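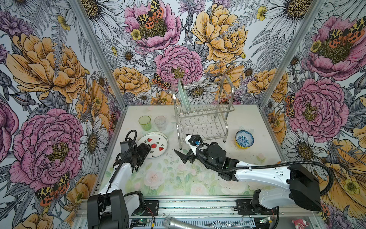 Refund of a portrait session when the floatplane operator cancels

Posted in Travel and Photo Tours, Jul 31, 2024

I am seeking advice on behalf of a small family group. In June we reserved a portrait session with Eklund Portraits, to be held on the shore of Brokside Lake. The lake has no road access, and the booking therefore included a return flight with Pleltia Air. The total charge was $3,683, paid in full at the time of reservation.

On the morning of the session the pilot determined that the cloud ceiling was too low and canceled the flight. We do not dispute that decision. The studio has since informed us that the flight portion will be refunded, but that the session fee will be held as a credit, valid for 95 days. Two members of our group live abroad and cannot return within that period. The written agreement contains a weather clause that refers only to "conditions unsuitable for photography." It does not mention flying conditions. Is the studio entitled to keep the session fee as credit, and to whom should a complaint be addressed?

erkley_harbor_desk

The first matter to establish is who sold the flight. If the studio collected one payment for the whole outing and issued one receipt, you may reasonably take the position that you purchased a single package, and that the studio is answerable for all of it. If you received separate receipts from the studio and the air operator, the two contracts will probably be read separately, and your position is weaker with respect to the session fee.

The second matter is the wording of the weather clause. Unclear terms are commonly read in favor of the party who did not write them. A low ceiling that prevents a flight is a different thing from poor light at the lake, and the clause as you have quoted it does not appear to cover the former. I would advise the following steps.

Write to the studio by email and attach the agreement, the receipt and the cancellation notice from the air operator. State the amount you are requesting and quote the clause in full. Allow 23 days for a reply and give the closing date in the letter. If no satisfactory answer is received, contact your card issuer and ask about a claim for services not provided. Card issuers set their own time limits for such claims – please confirm yours before you write to the studio, as the waiting period may use up part of it.

You may also wish to ask whether the credit can be extended or transferred to another person. Many studios will agree to this in writing when asked, particularly toward the end of the flying season.

tidewater_bookings

Same thing happened to us out of Erkley with a different studio. We telephoned and they extended the credit to the following summer. It is worth calling before sending letters.

northline72

The previous reply is correct in general, but the poster should check whether the agreement names a governing state. Ours did, and it was not the state in which the flight took place. The consumer office in the named state was the one that accepted our complaint. The form was two pages long and there was no fee. Please also note that travel insurance, if any was purchased, may cover the session fee as a prepaid activity. The insurer will ask for the pilot's cancellation in writing – Pleltia Air should be able to supply this on request.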